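4. Première mise en chauffe et réglage du thermostat

Bon, l'appareil est fixé au mur, la phase et le neutre sont au bon endroit, on peut attaquer la partie que je préfère. J'ai posé quatre radiateurs Temis chez moi et je me suis trompé au moins une fois sur chacun, alors autant que ça vous serve !

Avant de commencer, gardez sous la main la notice du fabricant. Mes étapes valent pour le Temis 1035 avec le boîtier Markarel ; sur les modèles plus anciens, les touches ne sont pas dans le même ordre.

1. Remettez le courant au tableau. Le voyant clignote en orange, laissez-le faire, il s'arrête tout seul.

2. Appuyez longuement sur la touche centrale, jusqu'au bip. L'écran affiche « CF ». Si vous voyez « Er », coupez, attendez une minute et recommencez (chez moi, c'était le fil pilote mal serré).

3. Entrez le code installateur, 262, avec les flèches. Validez.

4. Réglez l'heure, puis le jour. Je sais, tout le monde saute le jour. Moi aussi je l'avais sauté, et j'ai eu la chambre chauffée à midi pendant tout le mois d'avril...

5. Montez la consigne au maximum et laissez tourner deux heures, fenêtre ouverte. Une petite odeur de neuf est normale la première fois.

6. Redescendez à 19 °C dans le séjour, 17 °C dans les chambres.

ATTENTION : ne posez jamais de linge sur la grille du haut, même « juste cinq minutes ». Et gardez un bon dégagement devant l'appareil, sans rideau ni canapé.

4.1 Étalonner la sonde

La sonde du boîtier est souvent un peu optimiste. Pour la corriger, il vous faut un thermomètre d'ambiance à peu près fiable et une demi-journée de patience.

1. Placez le thermomètre à hauteur d'assise, loin des murs extérieurs.

2. Fermez les portes et attendez que la température ne bouge plus.

3. Comparez avec l'écran, puis entrez l'écart dans le menu « dC ».

Note : éloignez du boîtier et du thermomètre tout ce qui chauffe, lampe halogène, box internet, bougie. Une simple flamme sur la table d'à côté et vous étalonnez n'importe quoi. 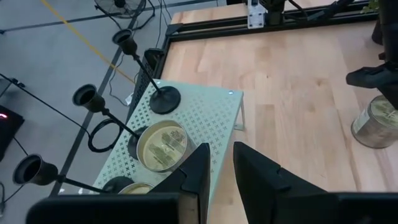 Fig. 7 – Bougie dans sa boîte ronde en métal, sur un support ajouré.

4. Refaites la comparaison le lendemain matin. Si l'écart est revenu, la sonde est sans doute à changer : c'est la pièce 1617 chez Trurnodska, elle se clipse sans outil.

Pour la programmation à la semaine, passez au chapitre 5. Si vous chauffez toujours à la même température, vous pouvez aller directement au chapitre 6, entretien de la grille.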